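Ticket 2484 - Flelero support forum
Status: open
Subject: Mending program keeps losing its tail thread (and a grumble about chores)
Opened: 4 June 2022

Hi all, me again. Quick recap for anyone new to this ticket: I'm trying to get our two-arm bench setup to do simple mending, the sort of thing my gran did in front of the telly. Close a split seam, tie it off, trim the ends, next one please. We run the Flelero controller with the Ceretti motion pack on top, and the fault is that the second arm lets go of the short tail before the knot is snugged down. Not every time, which is what's driving me up the wall!

What I've tried so far:

Re-ran the grip calibration from cold. No change.

Dropped the pull speed to the lowest setting the menu allows. Fewer failures, but a single knot now takes longer than a cup of tea.

Swapped the cotton for a stiffer polyester thread (the Gavalas stuff, on the big spool). Much better on flat cloth, just as bad on anything padded or curved.

Rolled Celus back to the October build, then forward again. The log still stops at error 12, grip lost, right after the second throw.

I went off looking at how the surgical practice people manage it, as knots on a soft pad are their bread and butter. They have it harder than me in a lot of ways - everything is shiny, everything gives when you touch it, and there's thread lying about all over the place. 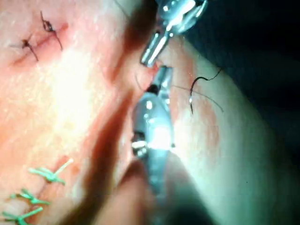 Knots on a soft practice pad, green ones along one line and black along another, with more black thread loose at the right.

Look at the tails on those green knots, sticking out every which way. I'd been treating messy tails as a fault and bumping the trim length down to 4 mm to tidy them up, and now I reckon I was starving the gripper of anything to hold. I've put the trim back to the default and will leave it there while I test.

Bigger question, and feel free to move this to general chat: is anybody getting a machine to do proper household jobs yet? Mine will happily tie a knot on a clamped square of calico. Hand it a sock (or worse, a jumper with a hole at the elbow) and I'm the one turning it, flattening it and finding the edge, so I've done most of the mending before the arms even move. My neighbour's kid could do it quicker for pocket money.

Update, same evening: ran 200 knots on flat calico with the longer tails and had no error at all. Switched to the padded oven mitt and it dropped the tail on the third go, same place as before. Log attached. Could support please tell me if the grip force can be changed partway through a throw, or is it fixed once the program starts?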